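家里那张桌子，我前前后后用了很多年，搬过两次家都没舍得丢。朋友来了总要问，这么旧，怎么不换一张？我每回都笑着岔开，心里倒是认认真真想过这个问题的，想来想去，就有了下面这些啰嗦话。

我想说的是：一张桌子最好什么都能做一点，别太早给它定下名分。

现在的人布置屋子，喜欢先把用途分清楚。写字有写字的桌，吃饭有吃饭的桌，喝茶另有一张矮的，孩子做手工还要再添一张。我去年在Dulard那条街上逛家具店，光是“书桌”这一类就摆了半层楼，有带抽屉的，有能升降的，有一张窄得只容得下一台电脑，标价894元。店员很热情，问我打算在上面做什么。我站在那里愣了好一会儿，竟答不上来。写信，择菜，熨一件衬衫，摊开地图找一条河，趴着睡一小会儿，这些该归到哪一类呢？

我小时候住在Brondlow，屋子不大，全家只有一张像样的桌子，就放在窗边。早上它是饭桌，碗一收，抹布一擦，就成了母亲裁衣服的案板；傍晚我和弟弟各占一头写作业，谁的胳膊肘过了界，少不了要吵两句；到了夜里，父亲在灯下修他那只总也走不准的闹钟，小螺丝摊在一张旧报纸上，谁都不许大声喘气（弟弟偏偏爱在这时候打喷嚏！）。那张桌子上有烫出来的白印，有圆规戳的小洞，还有一道墨水，洗了多少回都还在。如今想起来，我对那个家的记忆，大半都是从桌面上长出来的。

当然，也有人会说，那是穷日子里不得已的办法，有条件了何必还要将就。这话我承认有道理。母亲当年要是能有一张自己的裁衣台，不用赶在开饭前收拾针线，她一定高兴得很。我也不想把拮据说成美德，腰酸背疼是真的，为了一块桌角拌嘴也是真的。可我还是觉得，东西一旦分得太细，人跟人碰面的机会就少了。各有各的桌子，各有各的灯，一家人整个晚上都不必说一句“你往那边挪挪”。
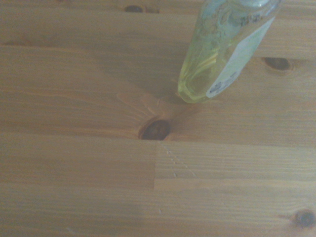
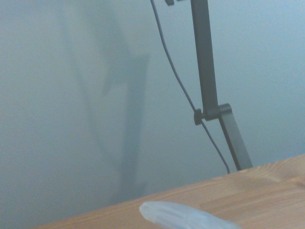
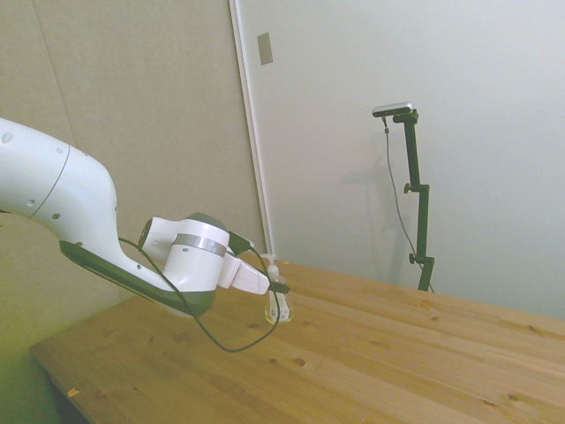

*浅色松木，灰墙，一盏台灯：同一处地方的三个瞬间。*

说到灯，我也有一点偏心。我总觉得一张桌子要等灯亮起来才算活了。白天它只是一块平面，随便堆东西；天一黑，灯光圈出一小块地方，人自然就往那里凑。有几年我在Costache租房子，房东留下一盏铁皮台灯，脖子松了，低着头抬不起来，我拿细绳把它吊在窗把手上，就这么用了整整一个冬天。那时候我的信都是在它底下写的，字写得歪歪扭扭，收信的人倒都说读着亲切。

木头我也偏爱浅色一些的，松木最好。有人嫌松木软，指甲一掐就是一个印子，我却喜欢它这一点。硬木桌子气派是气派，用上十年还是一副客气的样子，让人不敢把热锅往上放。松木不一样，它肯记事，颜色一年一年变深，哪里常放茶杯，哪里常搁手腕，都看得出来。我眼下这张，是三月里从Draltska的旧货集市上看来的那种款式，只不过我的更老些，摊主开价622元，磨到500元也肯卖。我摸了半天，终究没有买，回家把自己的那张又擦了一遍，觉得它并不输。

年轻的朋友问我，屋子小，只能放一张桌子，应该选什么样的。我的意见很简单：尽量大，尽量结实，放在离窗近的地方，别的都不要紧。不要配太讲究的桌垫，也不要一开始就把笔筒、相框、花瓶摆满，先空出一大半来，过上几个月再说。生活会自己找上门来的，今天是一摞没读完的书，明天是邻居送来的一袋毛豆，后天也许是谁拆开来就装不回去的收音机。

至于我家这张，桌腿最近又有点晃了，我往底下垫了一块折好的硬纸板，暂时还稳当。等天气凉快些，我打算把它翻过来，好好上一回胶。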